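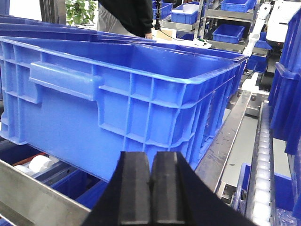
Figure 3. View from the wrist camera of the crate-handling cell, with the gripper closed below the side wall of a blue crate.

3.2 Cell set-up and upkeep

The cell at Trelthorpe moves plastic crates between conveyor sections. Figure 3 shows the gripper at the side of an empty crate, with its two fingers together and a metal guide rail running down from the crate's corner. The ribs on the side wall leave little flat area to push against, so the contact point is taught by hand for each crate type.

The arm was mounted in October by Fitzgerald Esposito and checked by the second author. Speed was held at 30 per cent during teaching and raised to 70 per cent for the trials. The fingers are wiped with a dry cloth at the start of each shift. After every 300 cycles the finger screws are tightened and the closed position is set again from the Zimetti controller. If the gap between the closed fingers is uneven, both are taken off and refitted as a pair.

The guide rail needs more attention than we had planned. Crates rub along it and slowly push it out of line, which shifts where they stop. We check it against a steel gauge, loosen the two lower brackets, and bring it back by hand. Elin Rosser timed this job at 35 minutes, including the test run. The camera is then recalibrated, as described in Section 3.3.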